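Steamed or Baked? What Happens to Yeast Dough in Two Kinds of Heat
Project report, Food and Nutrition, Heike Kramer and Gerd Reuter
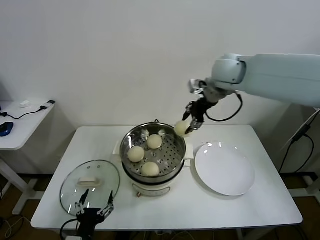

We picked this topic after a class argument over whether a steamed bun is "real bread." Half the room said bread needs a crust. We both grew up eating steamed dumplings with plum sauce on them, so we were on the other side from the start, and we wanted something better than opinions to bring back to class!

What we wanted to find out

Can one dough make both a good steamed bun and a good baked roll? And which one stays soft longer? Our guess was that steamed buns would win on the first day and lose on the second.

The dough

We kept it simple so that we could repeat it. Each batch used 600 grams of plain wheat flour, dried yeast, a little sugar, salt, oil and lukewarm milk. We kneaded by hand for 10 minutes and let it rise for 60 minutes under a damp towel. Our first batch rose much too fast (it was August and the school kitchen was boiling), and it tasted sour and a bit like beer. We threw those results out and moved the bowl to the pantry for all the later batches, where it behaved beautifully.

Why steam makes a pale bun

This was our favorite part of the reading. The brown color of a crust comes mostly from the Maillard reaction, where sugars and proteins react with each other. It needs a dry, hot surface to really get going. Steam at normal pressure stays near the boiling point of water and keeps the outside of the dough moist, so you get a thin, smooth skin and hardly any browning. The oven dries the surface out first and then heats it far past that point. All those toasty smells come from there, and they are the reason everyone wandered into the kitchen when the rolls were in and stayed away when the steamer was on.

What we noticed

The steamed buns were fluffier and springier. If you pressed one with a finger it came right back. The rolls had more flavor, especially near the bottom, but the inside was a little drier.

Weighing was the most surprising bit. One set of dough pieces weighed 253 grams before cooking. After baking, that set was clearly lighter, and the matching steamed set had barely changed. It makes sense once you think about where the water goes, but seeing it on the scale was really fun.

On day two both kinds had gone firm. Here our guess was wrong: a stale steamed bun can be steamed again for a few minutes and comes back almost like new, and the reheated rolls went hard again before we had finished eating them.

Problems

Gerd lifted the lid too early on the second batch and the buns wrinkled. Water also dripped from the lid and left spots, until we wrapped the lid in a dish towel. Our oven has a hot corner at the back left, so we turned the tray halfway through.

If we did it again

We would ask more people to taste, and do it blind. We'd also like to try rye flour, and a filled bun, because plum jam inside would change the moisture a lot. Heike wants to test overnight dough in the fridge next term and has already claimed a shelf.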